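The visitors from Gendalix were due at 15 past four, and by four the stairwell already smelled of Brahim Naciri's coffee. Wudden had no showroom. Its open days were held in the back bedroom on Goso Street, where the work was done.

Brahim went over the plan with Lau once more. One gripper each, same table, same bin. Clear the wrappers, leave nothing out of order, talk only if asked.

"And if they want to try it?" Lau said.

"Then they try it."

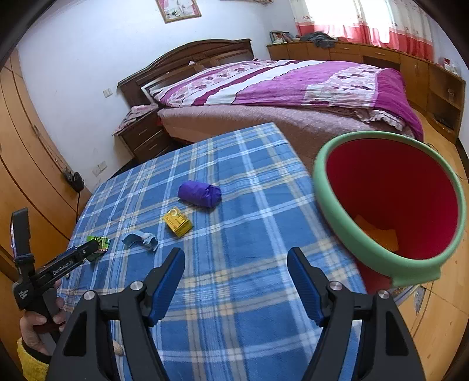 Three people came, two of them in good coats. They stood against the wardrobe and watched without a word. The oldest, a woman with a notebook, asked how many pickups made a full day.

"The target is 321," Brahim said. "We almost never miss it."

"And how many of those are any good?"

Lau looked at him. Brahim said that the paper ones were easy and the thin plastic ones were a matter of patience. The woman wrote something down - it seemed longer than what he had said.

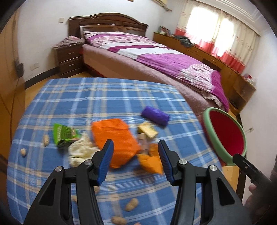 She put the notebook in her pocket and asked for a turn. Brahim showed her where her fingers went and how lightly to squeeze. Her first wrapper slid off the pads. So did the second. She asked the others to stop talking, though they had not been talking, and on the next try she carried it over to the bin and let go.

"My mother paid me to do this," she said. "Two cents a piece."

"What did you make?"

"I lost interest before 100."

She tried again, and her coffee went cold on the windowsill in the hall.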